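4.2 What people sleep on, and what ends up around it

I came to the tile mats rather sideways. My plan for this part of the study was to ask people in Ganden about their mattresses, and for the first few visits that is what I did, with my notebook and my very dull list of questions. Then Prasanna Haque, who was translating for me, pointed out that everyone kept steering the talk back to the mat on top. They were right to, and I threw the list away in April.

The mats are laid over the sheet and, in most of the homes we went to, slept on directly in the hot months. The oldest one we were told about was bought in 1987 and had been restrung twice. Its owner was very proud of this! She told us that a mat is only properly comfortable once it has been slept on for years, and that her daughter's new one was "like lying on a biscuit tin". I heard some version of that complaint (the new ones are too stiff, the old ones were better) in house after house, and I have stopped treating it as nostalgia. Elias Srour makes the same point about floor mats in his own fieldwork, and we compare notes on it in section 6.

What I had not expected was how much of the conversation would be about edges. A mat doesn't tuck in. It sits on the bed like a lid, and whatever is underneath shows round the sides, so people choose their sheets with the border in mind - one woman in Udis bought hers purely for the strip that would be left on view.

Pillows came up nearly as often, mostly as a grumble, and Rezaul Nanayakkara's interviews are full of them sliding about at night. A cloth case on a smooth mat has very little to hold it, and several people said they had given up putting the pillow back in its place during the day. The bed in Figure 2 has a good deal of what I have been describing: the pink floral border runs along the far side and the left edge of the mat, and the big brown pillow has a corner hanging down over the near edge. I would also draw attention to the ledge of the headboard, where a folded black garment has been put - ledges get a section to themselves (4.3), as they were the one surface everybody admitted to using for clothes.

Figure 2. Bed with tiled mat, pillow and headboard ledge.
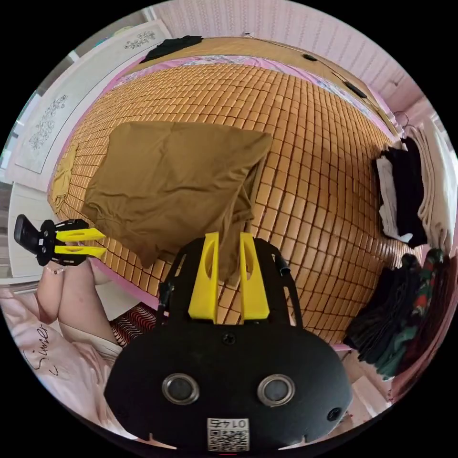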